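Plistent Throwing Net: Two Months with a Quarterback Target in the Yard
Review by Brândușa Cozma, May 2024

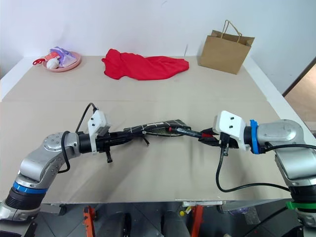 Why I bought it

My son is 14 and he plays quarterback for the junior team in Noltthorpe. He is the second quarterback, so in practice he gets the ball less than the first one, and he wanted to throw more at home. I did not grow up with football and I cannot catch his passes very well. My fingers were hurting after every evening. His coach told us to look for a net with pockets, and we chose the Plistent because it was in stock and the price was 100 dollars.

Setting it up

The frame is made of steel tubes which go one into another with a push button. The instructions promise a short assembly, but for us it took 50 minutes the first time. The tubes marked C and D are almost the same length and I mixed them. After this I put a piece of tape on each one, and I advise you to do the same before you start.

The net is attached with elastic loops. They are tight when new. My son had to pull while I was holding the frame – alone I could not have done it.

The pockets

There are five pockets: one in the middle, two high and two low. The middle one is generous. The high ones are the size that his coach likes, because a pass to the outside should arrive over the shoulder of the receiver. The low ones are too low in my opinion. A ball which goes there would be difficult for any receiver to catch, and my son stopped aiming at them after the first week.

A ball that hits the pocket stays in it most of the time. With a hard throw from close distance it sometimes jumps out again. From farther back we did not have this problem.

He writes his good throws in a notebook. In April he put 284 balls in the high left pocket, and I can say that his short passes look calmer than in winter. His long ones are the same as before, but a net cannot do much for long passes.

Wind and weather

This is the weak part. The frame comes with 2 ground stakes and it needs four. In a normal spring wind the empty side lifts and the whole net turns a little, so the target is not facing the thrower anymore. I bought longer stakes from Karppinen and now it stays. I find it not correct that the buyer must do this for a product of this price.

We left it outside in the rain many times. The tubes have no rust yet, but one of the buttons has become hard to press.

Compared with the Hirico

Our neighbors have the Hirico net, which is smaller and has three pockets. It folds flat in a few seconds and goes behind a door. If you have no yard and must carry the net to a park, I would take that one. The Plistent is bigger, steadier once you have proper stakes, and the netting is thicker.

My rating

Four stars out of five. I take one star for the stakes. We will keep it through July, when the team has its summer camp, and I will write an update if the elastic loops become loose.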